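Unit 3: Handling and Reheating Portioned Food

Course handout, Gevstead Institute, Catering Operations

This unit covers the period between portioning and service. Trays are filled cold, stored cold, and reheated only once. The tray format is fixed at the portioning stage, so an error made there carries through to the service counter.

Terms used below:
Load - the mass of food in one tray, in grams.
Headspace - the clearance between the food surface and the rim.
Hold - the time between the end of heating and service.

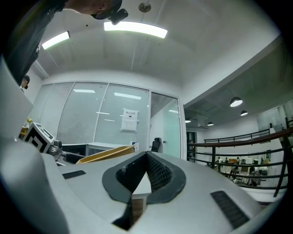 Standard load for the exercises is 400 g. Record the load before the tray is covered. A tray over the standard load is divided, and both parts are weighed again. Headspace is measured at the lowest point of the rim.

Work areas are kept separate. Items not used in portioning stay off the portioning surface, and glass containers are moved before filling begins.
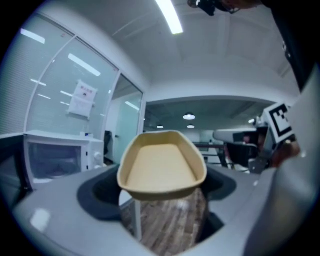 Heating time depends on load, depth and tray shape. Food at a narrow end heats faster than food at a wide end, and the difference grows with depth. A boat-shaped plastic tray with a flat floor, narrower at one end, should be filled to even depth and probed at both ends. On a microwave with two round knobs, note both settings before starting - a knob position is easily disturbed between trays.

Exercise: heat one standard load, record both end temperatures, and repeat with a load 66 g lighter. Enter results in the Warnach table.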